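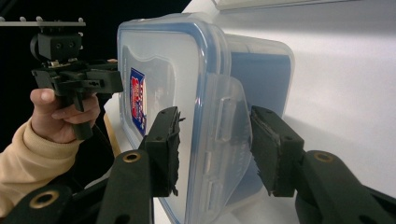 Fig. 1. Clear box with a blue sealing rim and a hinged locking tab.

Storage at Home, Session 2: Boxes and Baskets
Notes by Gaétan Poirier

I love this session! A clip-lid box is such a humble thing, and there's so much good thinking in it. Start with the rim. On most boxes of this type a soft seal sits in the lid, and the tabs pull it down evenly all the way round. Press the middle of the lid first, then fold the tabs.
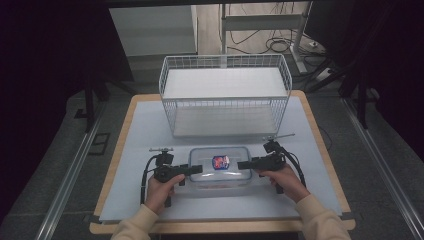

Open baskets do a different job. Wire sides let air through and let you see what you've got, so they're lovely for grouping small boxes on a shelf. Measure the inside of the basket, not the rim (I've been caught out by this more than once).

Small wrapped items go in the box first, then the box goes in the basket. Clear walls save a lot of labelling. 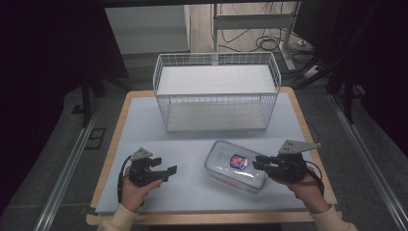 For next time, bring one box from your own kitchen and try it in both baskets, lengthways and crossways. Reading: Delaunay, pp. 52 and 118.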